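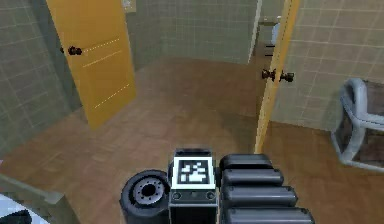
A room in the Drulleo apartment, seen from just behind the simulated robot's body.

Mercedes Sotelo's team at Trukby has been collecting examples since March. The examples are short recordings of a simulated robot being driven through a rendered apartment by a person at a keyboard, and the goal is 4,000 of them. When we spoke they had 1,192.

"That's the number that passed review," Sotelo said. "We drove a lot more than that. If you count everything we threw out it gets depressing."

The apartment is called Drulleo, after a street one of the programmers used to live on. It has tiled walls, plank floors and yellow doors, and it will not win any prizes for looks. Sotelo said she stopped worrying about that early.

"People come in and ask why it doesn't look like a video game. We could spend half a year on the lighting. I'd take more examples over better lighting. The doors matter more to me. A door that's open at an odd angle is a real problem for a robot, and you want plenty of those."

Each recording starts with a written instruction, such as "go to the laptop" or "find the armchair." The driver reads it, does it, and presses a key when finished. The learning system later gets the instruction, the camera views and the driver's commands, and is trained to produce the commands by itself.

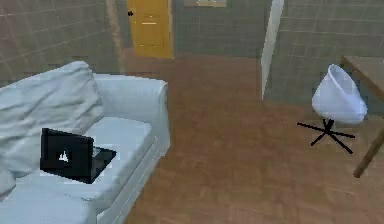
"The instruction is the part we got wrong at first," she said. "We let the drivers write their own, and they all wrote the same way. Everybody said 'go to.' So the model learned 'go to,' and if you typed 'head over to' it sat there. Now one person writes and a different person drives. It's slower, and I'd do it that way again."

She had come to Trukby from Heffernan, where she worked on warehouse carts. The carts followed fixed routes, and a new route meant a new set of rules. She said she liked the work but got tired of writing rules for every corner.

I asked what makes a driver good. She said patience, mostly, and a willingness to do a boring thing a slightly different way each time.

"A good driver doesn't always take the best path. If every example is perfect, the system never sees what to do when it's a little off. So we ask them to drift sometimes and then fix it. We have 148 recordings that are only that, someone getting into a bad spot and getting out." 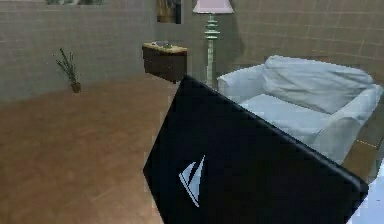 Review takes longer than driving. Two people watch each recording separately, and if they disagree it goes to Sotelo, who handles those after lunch. A lot of the arguments are over blocked views. In one, a black panel sits so close that it covers the front of the blue armchair and hides much of the floor there, while the floor lamp and the little potted plant by the wall stay in plain sight. "One reviewer says you can't see where you're going, so toss it. The other says there's enough room showing to know where you are. I usually keep those. A robot in a house is going to have something in its face part of the time."

The reviewing tool is Dristex, which the team wrote for itself and which she described as ugly but fast. It has a keep button, a drop button and a box for comments. The comments have turned out to be useful, and 646 recordings now have at least one.

She would not give a date for reaching the full set. After that, she said, the plan is to change the furniture and start on a second apartment.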